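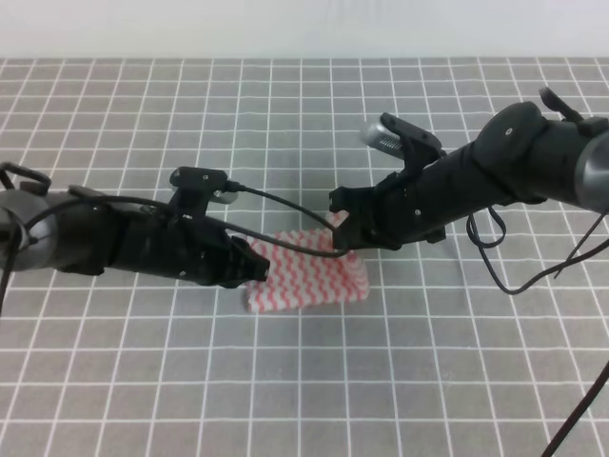 Cloth folding is a good first two-arm task, and recording usable examples of it takes more care than most people expect. At Tostulbridge we collect on a pair of black arms set opposite each other, with one person driving both. Start with a small piece of cloth that has a clear pattern. The white one with the red zigzag works well on a gray gridded tabletop, where its corners are easy to find from every camera. Check the cables before you begin. One that crosses between the grippers over the cloth, as the black one does with our arms reaching in like this, can hide an edge from the fixed camera.

What you need

Two arms with wrist cameras, one fixed camera, the Boltik recorder, and a cloth. Set all cameras to the same frame rate and lock exposure and white balance.

Step 1. Set the start

Open both grippers and drive the arms to the home pose. Drop the cloth from hand height and leave it however it lands. If you smooth it out each time, the model only learns smooth cloths. Every tenth episode, turn it over.

Step 2. Record one episode

Press record, wait one second, then move. Take a corner with one arm first and bring the second arm in after. Keep the speed steady. If you miss a grasp, go back and try again without stopping the recording – a recovery is useful data. Stop when the fold is done and both grippers are open.

Step 3. Check the wrist views

Play back each wrist camera separately.
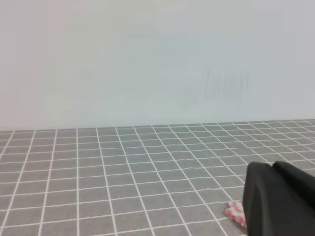
Wrist view with the cloth mostly behind the gripper. Only a small wedge shows.

A few frames like this are fine. If the cloth stays hidden for most of an episode, tag it "occluded" and keep it out of the first training run. Ekua Bawa wrote our tagging rules, and she asks for one tag per episode, no more.

Step 4. Save and name

Use task, operator initials and episode number. Agbeko, our upload script, rejects anything else.

How many episodes

Our first model was trained on around 700 episodes from 3 operators. Sessions longer than 4 hours gave us sloppy grasps, so we now change operators at lunch.

Next page: Replaying episodes on the arms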